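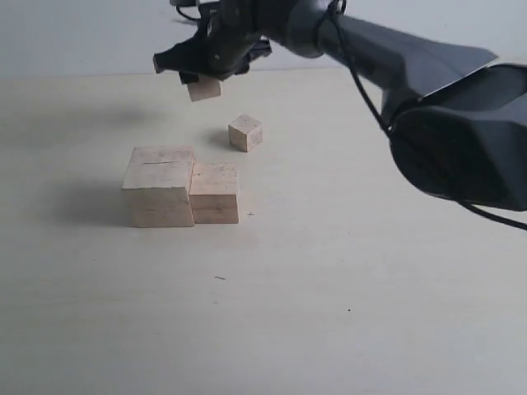
Parkard Annulus Pressure Monitor, Model 22

September 8, 2023
By Florencio Ibarra

Search products Enter keyword or part no. Go

The Parkard Model 22 is a pressure monitor for the annulus of offshore wells. It reads the pressure between the casing strings and sends the value to the control room, where the operator can see it together with the other well data. It is made for fixed platforms and for older wellheads where there is little free space around the outlet valves.

The monitor has 2 independent sensors in one steel body. If the two readings do not agree, the unit raises an alarm and keeps both values in its memory. Many operators must show their pressure records to the inspector, so the memory can be read on site with a normal laptop. The log holds 1,086 entries per sensor, and after this the oldest entry is replaced.

Installation is done on the side outlet, downstream of the gate valve. Please close and bleed the valve before the work begins. The body can be turned after tightening, so that the cable gland looks down. We recommend a new seal ring each time the unit is removed, also when the old ring looks good.

In August we changed the cable gland. The new gland accepts armored cable without the adapter, and the adapter is therefore no longer in the box. Customers who have the earlier gland can continue to use it, and Zumow keeps the adapter in stock as a separate part.

Supplied with the monitor: 2 seal rings, mounting bracket, calibration certificate, printed manual. The display unit for local reading is ordered separately.

Calibration is made in our workshop in Kustcombe. For customers who send the unit by freight, please remove the bracket and put the protection cap on the thread. Repairs outside of the warranty are handled by Worku, and the price is given after inspection.

Contact sales | © 2023 Parkard | Back to top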